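The Rosemary Jar

1. Firkby, seven in the morning

I blame my grandmother for the rosemary. She rinsed her hair with it every week of her life and had a braid like a ship's rope at eighty, so when mine started coming out in the shower last August, I went straight to the farm store in Firkby and bought a whole bush. The woman at the register asked if I was roasting a lamb. 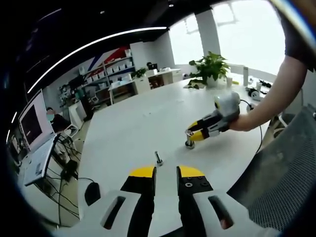
I told her yes, because it was easier, and then I had to stand there while she gave me her recipe (garlic, anchovies, three hours). I drove home with the bush belted into the passenger seat, and the car smelled wonderful for a month.

By then I'd already spent 126 dollars on a bottle of Fasard, a scalp serum with a dropper and a very serious label. It smelled like a new shower curtain. I used it for nine days and gave it to my sister, who put it on her dog.
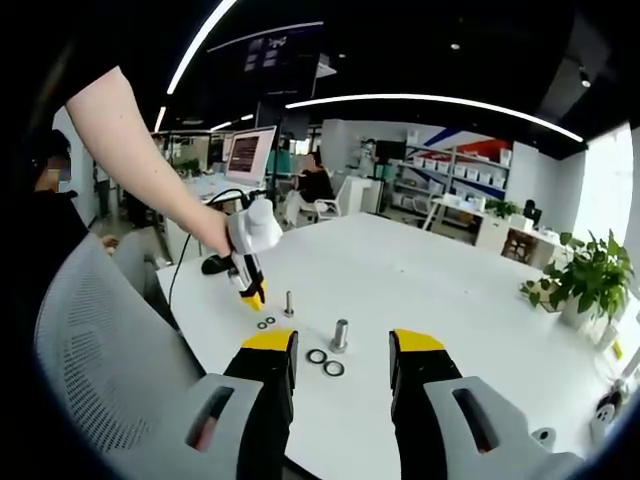 My grandmother's method was to simmer the sprigs until the kitchen windows fogged, strain it, and never measure anything. I measured everything. I had notes! I lined up my bits and pieces on the table before each batch, the tall metal cylinder standing up and the black rubber rings lying flat in front of it, and I felt like a surgeon. Then I let the pot boil dry on Borkowska Street's hottest evening and the smoke alarm brought out both sets of neighbors.

The second pot came out brown as tea. I poured it over my head in the tub, cold, and yelled so loud the cat left – through the window, in fact – and didn't come back until supper. 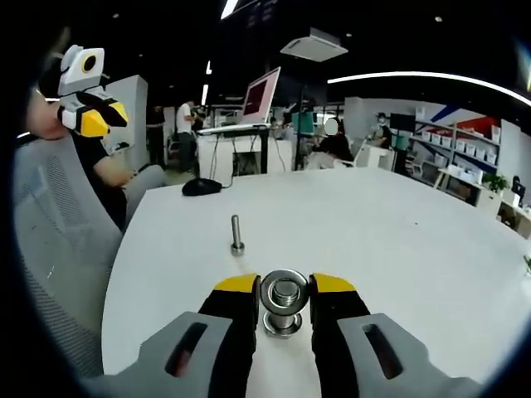 2. The braid

By spring I could get a rubber band around it twice.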